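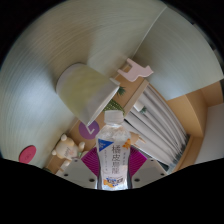

Fig. 1 – Bouteille transparente, étiquette claire, les caractères 橘皮 (écorce de mandarine) en colonne.

Lire une boisson sans la goûter : mon projet sur les étiquettes

Au départ je voulais travailler sur le sucre, et puis je me suis perdu dans le rayon boissons de l'épicerie Kuo, à Skellport, un lundi en sortant de cours. Je ne lis presque pas le chinois (deux semestres, et encore !) et pourtant je devinais le goût de presque tout. Comment ? C'est devenu ma question.

Ce que j'ai fait

J'ai préparé un questionnaire de 2 pages et je l'ai distribué à la cafétéria et dans la résidence Reltside. Sur 200 feuilles, 176 me sont revenues remplies, franchement je n'en espérais pas tant. Les gens devaient regarder des étiquettes et écrire le parfum qu'ils imaginaient, puis ce qui les avait mis sur la piste : couleur, dessin, forme des lettres.

Le dessin de fruit gagne largement, même chez ceux qui lisent la langue. La couleur vient ensuite, mais elle trompe souvent – le vert a donné du thé, de la pomme, du concombre et même du savon. J'ai aussi appris que l'écorce de mandarine séchée, le chenpi, s'utilise en cuisine et en infusion, ce que j'ignorais complètement.

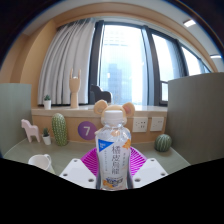

Fig. 2 – Triangle bleu en haut à gauche, touches d'orange : le texte vertical occupe le milieu de l'étiquette.

Le texte vertical m'a passionné ! Plusieurs personnes l'ont trouvé « traditionnel » ou « plus sain », alors qu'il ne dit rien de la recette. J'ai saisi toutes les réponses dans Pidero, le tableur du département, et j'ai perdu une soirée entière à cause des accents mal encodés.

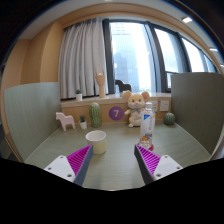
Ce que je changerais

Mes questions étaient trop longues, surtout la quatrième, que la moitié des gens ont comprise de travers. Je montrerais aussi les étiquettes dans un ordre différent à chacun, parce que la première influence toutes les autres. Pour la suite, j'aimerais comparer avec des sodas français et interroger des enfants. Le rapport complet est à rendre en novembre et il me reste la bibliographie à mettre au propre.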